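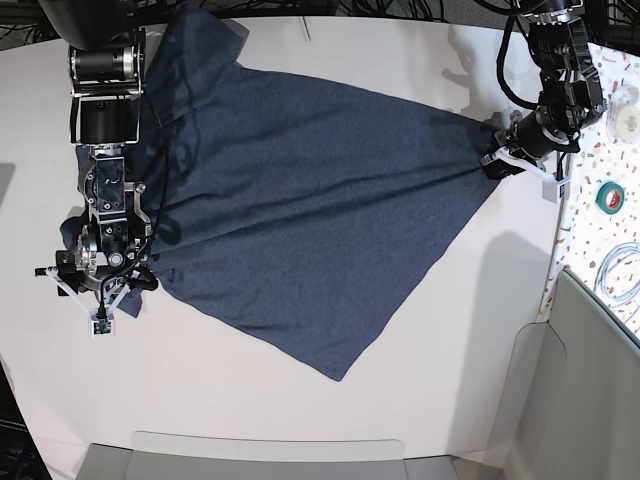 Navy knit on the white tabletop. See item 2.

Search minutes Search Enter keyword All years
Share 7 Comments 0

FIRBY CLOTHING EXCHANGE
Minutes of the monthly meeting, March 2022
Back room, Trinier Street

Present: Marta Symonenko (chair), Thijs Hendriks (minutes), the Saturday desk, the Tuesday sorters, one member of the public who was looking for the yoga class and stayed for the coffee.
Apologies: the Flornby branch, who sent a casserole dish back but no delegate.

1. Minutes of the last meeting
Approved with one correction. The phrase "a spirited exchange about hangers" is to read "an exchange about hangers." Thijs wished it noted that he had been present for the exchange and stands by the adjective.

2. Folding standard for knits and T-shirts
Carried over from last month, and the month before.

Marta restated the problem. Knit tops are going onto the shelves folded four different ways, the stacks lean, and by midafternoon the men's medium shelf has the general appearance of a landslide. Shoppers then refold what they have pulled out, which makes it five ways.

Three methods were put forward. The Tuesday sorters favor laying the shirt face down, sleeves in, sides in, then up from the hem in thirds. The Saturday desk favors folding it in half lengthwise and in half again and getting on with their lives. Thijs spoke for rolling. Thijs was thanked.

There was long discussion of whether a shirt has to be spread flat before the first fold. The sorters say yes, every time, collar at the far side of the table, bunched parts pulled out by hand. The desk pointed out that this takes the whole tabletop and that dark heathered fabric hides its creases from anyone who isn't looking for them. The sorters replied that they are looking for them.

Agreed: face down, thirds, from next week. Dark knits to be smoothed before the first fold. Rolling is permitted for socks.
Action: Marta to write the steps on a card and tape it to the wall above the table, at a height where it can be read by someone other than Marta.

3. Stripes
The question was whether striped items should have a shelf of their own. Supporters said people come in asking for stripes. Opponents said people come in asking for all sorts of things, including last week a canoe.
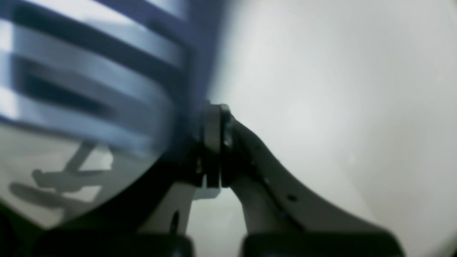

The desk's other worry was that a striped shirt shows a crooked fold from across the room, so a shelf of nothing but stripes would be a permanent record of everyone's bad days. The sorters took this as an argument in favor. Put to a show of hands and tied. Marta used her deciding vote to move to the next item.

4. Bags
Jacobs has written to say the minimum order for paper bags is going from 100 to 600. We have nowhere to keep 600 paper bags. It was suggested they could go under the stairs, and then someone described what is under the stairs at present, and the suggestion was withdrawn.

Flornby may be willing to split an order. They may also be willing to return our good scissors.
Action: Thijs to call Flornby on both matters, bags first.

5. Intake
Donations last month came to around 40 sacks, most of them left at the door overnight despite the sign. The sign was discussed. It currently has three fonts and the word "kindly" twice. The member of the public said she had walked past it on the way in and taken it for a menu.

Agreed to have a new sign with fewer words. A draft was attempted on the spot and reached 70 words before Marta put the cap back on the marker.
Action: Saturday desk to try again, alone, without help.

6. Table
The request for a second sorting table was renewed. The first one is a good height and the white top makes lint and loose threads easy to spot, so if we get another it should match. The last table we were offered was glass and round. Anyone who hears of one being given away should measure the door before saying yes, and measure it again afterward.

7. Any other business
a. The iron leaks. It has been labeled "leaks," and this was felt to be enough for now.
b. Lost property still contains one left glove, a recorder and a retainer. All go out in August if unclaimed. The retainer may go sooner.
c. The summer swap will want people for setup. Silence was minuted.
d. Thijs asked again about rolling.

Next meeting: same room, same time. The sorters will bring cake. The desk has asked that it be cut beforehand, into equal pieces, by someone from neither side.

Minutes taken by T. Hendriks

Was this page useful? 4 shares Older minutes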